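6. If the arm stops above the slab with fault 507

Please don't worry if this one turns up early on, as it catches most people at least once. Fault 507 means the Rukel controller lost track of its height over a shiny surface and held the arm where it was.

CAUTION: Keep your hands out from under the gripper until the arm is locked.

1. Press the red emergency stop on the teach pendant.
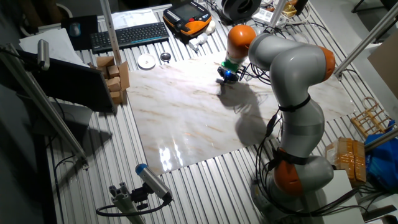

2. Follow the cables down the arm with your eyes and look for a loop that could snag - a tight one can bring on the same fault.

3. Open the wrist camera view and look for glare. A bright streak on a polished slab can fool the height reading, so dim or move the lamp until it fades.

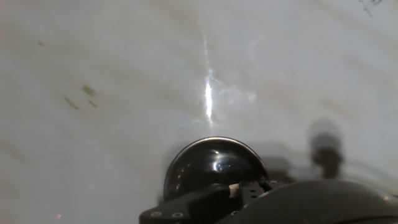
4. Release the stop, choose Slow Jog, and raise the arm a little at a time.

Note: If you see fault 651 instead, leave the stop pressed and call Edari service.
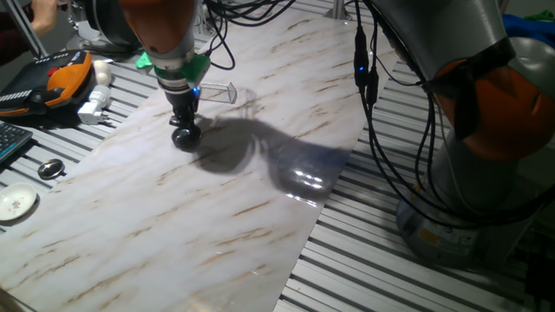 6.1 Starting again

Run the height check once before you reload your program.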